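Tudeo Wrist-View Task Pack

Simulated manipulation tasks and a two-stage training method for learning from a hand camera
Maintained by Ovell
Last updated 2026-06-10

Overview
Method
What is in the pack
Results
Requirements
Views and rendering
Ordering and support

Overview

Tudeo is a set of simulated tasks for a robot arm with a two-finger parallel gripper, sold together with the training code used to produce the results on this page. It is meant for labs that want to train a policy from wrist images alone, or that already have a policy and want to see how it behaves when the hand is tilted, close to the work, or partly blocked by its own fingers.

Most simulated task sets give the policy a fixed overhead or front view and treat the wrist camera as an extra. Tudeo works the other way. The wrist view is the main input, and the fixed view is available for debugging and for the teacher policy only.

Method

Training runs in two stages. In the first, a teacher policy learns each task from the full simulator state: object poses, contact flags and joint positions. The teacher never sees an image. It trains quickly and is thrown away once the second stage is finished.

In the second stage, a student policy learns to match the teacher's actions from wrist images and joint positions. The student drives the arm while the teacher labels each step. This matters for the wrist view, where a small error in hand angle changes the whole image. A student trained only on the teacher's own runs sees very few of the awkward poses it will get itself into later.

We add one step that we call view hold-out. Part of each batch is rendered with the wrist camera mount shifted or rotated within set limits, and the student has to give the same action as it would from the normal mount. The limits are in the config file and can be set to zero, which turns the step off.

The method was developed by Quang Kiều and Quyên Nông. Kha Trịnh wrote the task library and Trí Thái wrote the renderer bindings.

What is in the pack

– 6 tasks, each with its own reset script and success check
– Object meshes with separate collision shapes
– Teacher and student training code
– Trained student checkpoints for every task
– Mai, the episode viewer, which plays back wrist and fixed views in step
– A short written guide to adding your own objects

The tasks cover reaching, grasping, lifting, placing, turning and inserting. Objects include plain blocks and shapes with thin or uneven parts, such as keys. The uneven shapes are the harder ones. A gripper with flat fingers has few good places to hold them, and the best grasp often depends on which way the object has settled.

Results

The student with view hold-out matched its teacher on the reaching, lifting and placing tasks. It fell short of the teacher on turning and inserting. On grasping, the result depended on the object: blocks were close to the teacher, keys were not.

Without view hold-out, the student did slightly better with the normal camera mount and clearly worse with a shifted one. If your camera mount is rigid and measured well, you may prefer to leave the step off.

Two failures come up often enough to mention. The student sometimes closes the fingers early when an object is near a fingertip in the image but well behind it in depth. It also hesitates when a large surface fills much of the view. Tươi Đặng is working on both, and a fix for the first is planned for the next release.

Requirements

One workstation with 2 graphics cards is enough to train all the tasks. Training the full set takes over 6 hours on our own machines, and longer if episode recording is on. Playback in Mai runs on an ordinary laptop. Real arms are not supported directly; use the Cakix bridge, sold separately.

Views and rendering

Images are rendered with plain shading and mostly gray materials. Color can be switched on per object.
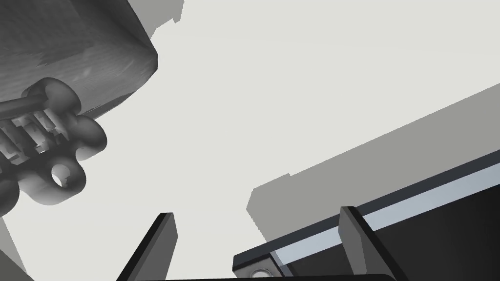

Simulated view with the gripper fingers open, ornate key and wooden block at upper left.

Mai saves any step of an episode as a still, with the joint positions written to a text file of the same name.

Ordering and support

Tudeo is licensed per lab. The license covers the code, meshes and checkpoints, and includes updates up to the next major version. Labs that bought the February release can download this one from their account page at no charge. Old checkpoints will load, but the grasping task has a new success check, so scores from the two releases should not be compared.

Support questions go through the contact form. Please attach the config file and the episode log.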